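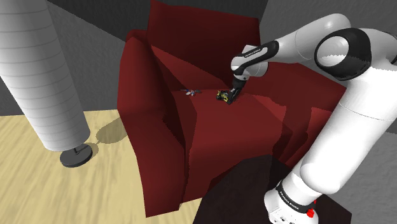
Fig. 2: Dark red armchair with a white and black robotic arm

Section 2. Getting your bike onto the Iken trainer

Okay, you've got the Iken out of its box, the legs are folded out and the cassette is on (if it isn't, go back to section 1, I'll wait). Now for the bike. I've done this with my road bike, my time trial bike and a very old steel thing I keep for winter, and the steps are the same for all three apart from a couple of spots I've marked.

You'll need a clean rag, a floor pump, the little bag of spacers and the quick-release skewer that came with the trainer. Use that one, please, and leave the one from your wheel in a drawer.

Mounting the bike

1. Shift into the smallest cog at the back. Do this while the bike still has its rear wheel on.

2. Open the rear brake, if you have rim brakes. With disc brakes, slide something flat between the pads once the wheel is out (I use the orange plastic block that came with mine) and don't touch the lever until the wheel goes back in.

3. Take the rear wheel off and put it somewhere you won't trip over it.

4. Pick your spacers. Quick-release frames take the two silver ones, thru-axle frames take the black pair. The wider black one goes on the drive side.

5. Lower the frame onto the trainer with the chain resting on the smallest cog. Pull the derailleur back with your right hand and let the dropouts settle over the spacers. It took me four tries the first time, and I said some words!

6. Close the skewer or thread the axle in. It should be firm enough to leave a mark on your palm.

7. Turn the pedals by hand for a dozen slow turns and go up and down through the gears. A little ticking in one gear means the derailleur needs a quarter turn on the barrel adjuster. Clicking in every gear usually means the spacers are on the wrong sides.

CAUTION: Don't stand on the pedals until you've finished step 6 and rocked the bike side to side with your hands. If the frame shifts in the dropouts at all, start over from step 4.

Leveling

8. Put the front wheel in the Arnwood riser block. It has three heights. The middle one is level for most road bikes, and I run the low one on the time trial bike when I'm practicing long stretches down on the bars.

9. Twist the rubber feet at the ends of the legs until nothing wobbles. On carpet, check them again after the first ride.

Note: A mat is worth having. You'll sweat a lot more than you do outside, and it all goes straight down onto the headset and the floor. I drape an old towel over the bars as well.

Pairing

10. Plug the trainer in and wait for the blue light to stop blinking.

11. Open the Pralletti app, tap Add Trainer and choose the entry that starts with IKEN. If you get a code screen, the factory code is 936. You can change it later under Settings.

12. Type in your weight with your shoes on (you'll be riding in them, after all) and your wheel size. The app saves both, so you only do this once per bike.

Note: Close any other riding app on your phone or tablet first. If two of them grab the trainer, the resistance jumps all over the place, and I lost most of an evening in February to exactly that.

Calibrating

13. Warm up with 19 minutes of easy riding. Yes, the whole 19. The belt needs it, and I got silly power numbers every time I cut it short.

14. Tap Calibrate, spin up until the bar on the screen turns green, then stop pedaling and let it coast all the way down. Hands off the brakes!

15. Check the result. If the app says Good, you're finished. If it says Retry, ride another few minutes and go back to step 14.

Do this again whenever you move the trainer to another room, and once a month if it stays put. I also have a belt check after every 2,000 miles on my list, with the steps for that in section 6.

CAUTION: The flywheel keeps turning after you stop. Keep fingers, shoelaces, pets and small kids away until it's still.

If you're training for the Duangkaew long course, or any race with a proper climb in it, leave the riser on its middle setting for now. Climbing positions are in section 3, along with how to load the course file.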